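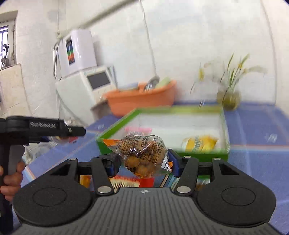 Walid Azar had promised his aunt's neighbor that the snack box would be ready by Sunday night, and it was already past nine. He had the kitchen table to himself, apart from Nhàn, who was reading the bus schedule to Hametdale on her phone. The box was shallow, with a green rim, and it sat on the blue patterned tablecloth his aunt used when company came. Most of what went in it came from the store on McAlister Street. There was one kind in a clear wrapper, with brown lumps inside and rows of Chinese characters printed across the top, and neither of them could read it.

"What are they?" Nhàn asked.

"She just calls them the brown ones."

"Did you try one?"

"I tried one in April. It was fine."

Nhàn put down the phone. She held a package up to the lamp and turned it over. Her grandmother had kept something like it in a drawer in Huklow, under the dish towels, and gave one out when somebody had been to the dentist. She told Walid this. He said it seemed like a bad time to give a person candy.

"It wasn't candy. It was salty. I think it was salty."

"These are sweet."

"Then it was something else."

The neighbor, Mrs. Tument, was going in for her hip on Monday morning. She would be gone 3 nights, maybe 4, and she didn't trust hospital food. She had written a list on the back of an envelope. Crackers, the soft kind. Brown ones, plenty. No peanuts. At the bottom she had written her room number, 121, and underlined it twice, as if Walid might deliver the box to someone else.

He put the crackers along one side and the brown ones along the other. Then he took it all out, because the lid wouldn't go down, and started again with the crackers flat.

"You should put a note in," Nhàn said.

"Saying what?"

"Get well."

"She isn't sick. It's a hip."

Nhàn found a pen and tore the corner off the envelope. She wrote something, folded it small and pushed it down between two of the wrappers where he couldn't see. Walid pressed on the lid until it caught. Her bus was at nine forty, so he carried the box out to the hall and got his shoes on to walk her down.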